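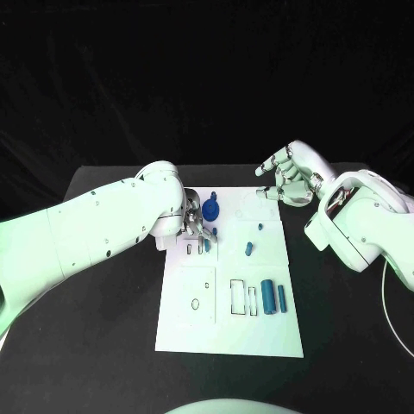 Robots Still Not Ready to Take Your Job, or Your Laundry

PESTHAM, November 2023 — Anyone hoping to hand over the dishes by spring may want to buy another pair of rubber gloves. Declercq, the automation firm with the big sign and the small parking lot out on the Pestham road, spent an evening this month explaining to local shop owners what two arms and ten years of promises can do.

The answer, for now, is pegs. The company's household and shop-floor project, Erkia, practices on a flat white board with holes, slots and blue parts to go with them. Thick cylinders, thin cylinders, short pegs, a big round knob. Most of us last met this line of work before kindergarten, and were given juice for it.

Declercq says the toddler comparison is fair and doesn't bother anyone there. Putting a part in a slot is most of what happens on an assembly bench, and a good share of what happens in a kitchen drawer. The hands have proper fingers and thumbs, so in principle the same pair could move on to jar lids, plugs and shirt buttons. In principle has been doing a lot of work in this business for a long time. 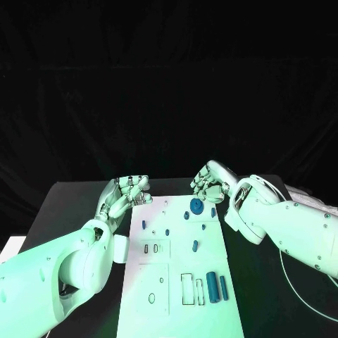

One hardware store owner in the second row wanted to know why he should wait for fingers at all, when a plain bin and a high school kid on Saturdays had sorted his bolts for years. The company's reply was that the kid eventually goes to college.

Jornier, which packs bathroom fittings on the other side of town, has agreed to take a pair of arms for a trial in March. They will get one bench and 3 kinds of fitting out of the 486 in the Jornier catalog. The other 483 will go on being packed by people, who also sweep up, answer the phone and notice when a box is on fire.

As for the home, Declercq would not name a price or a year. Folding a fitted sheet was described as "a research question," a view shared by most households.

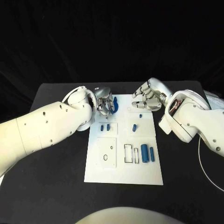

A reader who signs as Tired in Pestham wrote to us that she would happily pay $800 for a machine that did nothing but match socks, and that it could take all night over it as long as it kept the noise down. Declercq has no sock project at present. The next open evening will be held after the Jornier trial, with coffee, poured by hand.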